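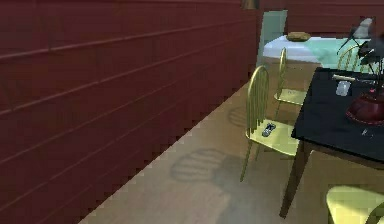
Maroon plank wall, tan floor

Section 4: Moving in and first start

These steps cover the Rismont portable dehumidifier from the box to its first full tank. Set aside one evening. The original leaflet allowed 20 minutes, and was written by someone with a helper.

4.1 Before you plug it in

1. Stand the unit upright for a full night if it rode home on its side. The compressor oil needs to drain back to where it belongs. A unit started too soon makes a noise you'll remember.

2. Pull out the tank and remove the bag of fittings taped inside. It holds one drain hose, one hose clip and one spare clip nobody has yet found a use for.

3. Choose a spot on a level floor, clear of curtains. Leave a hand's width behind the grille and rather more above it.

4. Close the windows and outside doors. The Rismont will try to dry the whole of Vancouver Island if you let it, and you will pay for the attempt. 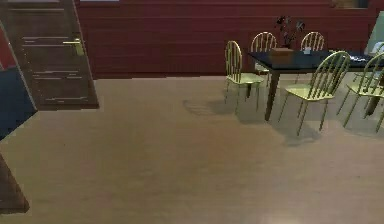 5. Decide about the inside doors. One unit can look after two neighbouring rooms with the door between them open. Three is optimistic.

Note: Plank walls hold moisture behind the boards. Expect the reading to drop nicely on the first day and creep back up on the second. Keep going.

4.2 First start

6. Plug straight into a wall outlet. No extension cords, including the good one from the garage.

7. Press POWER, then press MODE until the drop symbol stops flashing. The fan starts at once and the compressor follows when it's ready.

8. Set the target to 50 per cent. Lower settings are available for people who enjoy static shocks and split furniture.

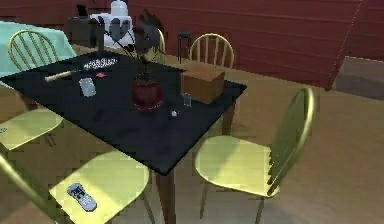
Black-topped table with spindle-back chairs

9. Keep wooden furniture and potted plants out of the direct outlet air. Glued chair joints in particular will hold it against you.

CAUTION: Do not use the top of the unit as a side table. Water spilled through the outlet grille reaches the control board quickly and is not covered by the warranty, however small the glass.

4.3 Emptying the tank

10. When the tank light turns red, the unit shuts itself off. Wait for the fan to stop before sliding the tank out.

11. Carry it level, with both hands, to the nearest drain. Don't drink it, and don't give it to the dog.

12. Slide the tank back until it clicks. If the light stays red, the float is stuck. Tap it once. Tapping harder is for your own benefit. 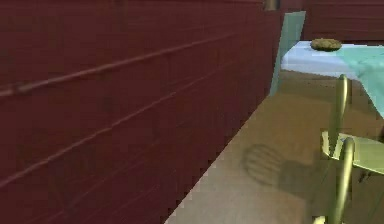
Planks and raised rail, close up

13. Wipe dust off rails and mouldings before the first long run, and rinse the filter every two weeks after that. Let it dry completely before refitting.

For continuous draining, see Section 5. Find the hose clip first.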